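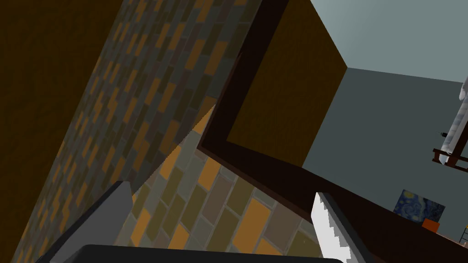

Chapter 8
Planning Before You Buy

Choosing a first robot arm is a great day for any workshop, and the planning can be just as much fun! This chapter follows Lertchai Suwannarat, who set up a small handling cell at Jitetti, a company that repairs household furniture and fittings. He had a budget, a busy shop floor and 3 quotes on his desk, from Clurka, Lenz and Gaken. The arms looked much the same on paper. The quotes didn't.

Start with the jobs. Write down every item the robot will have to grip, push or turn, and note its size and shape next to it. A flat panel asks one thing of a gripper and a round knob asks another, and a drawer front is different again. Lertchai's first list filled 2 pages, and he was delighted with it (so were the suppliers, who could finally quote for the same work).

Simulation belongs in the budget at this stage too. You can try different fingers and reaches in a rendered room long before you sign anything, and you'll learn a surprising amount about shadows, tight angles and awkward corners. Set aside staff hours for it as well as the software fee.
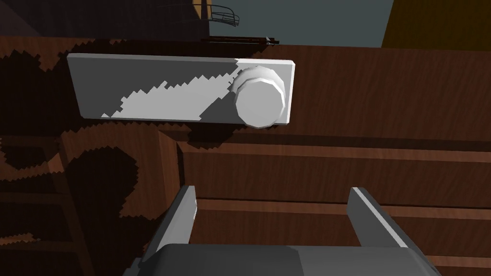

8.1 What the Price Leaves Out

The arm itself took up 83 percent of the cheapest quote Lertchai received. Fingers, mounting, cables, training and spare parts had to share what was left, and two of those lines were blank. Before you read on, draw up a cost sheet with a row for each of them. We'll fill it in together as the chapter goes along.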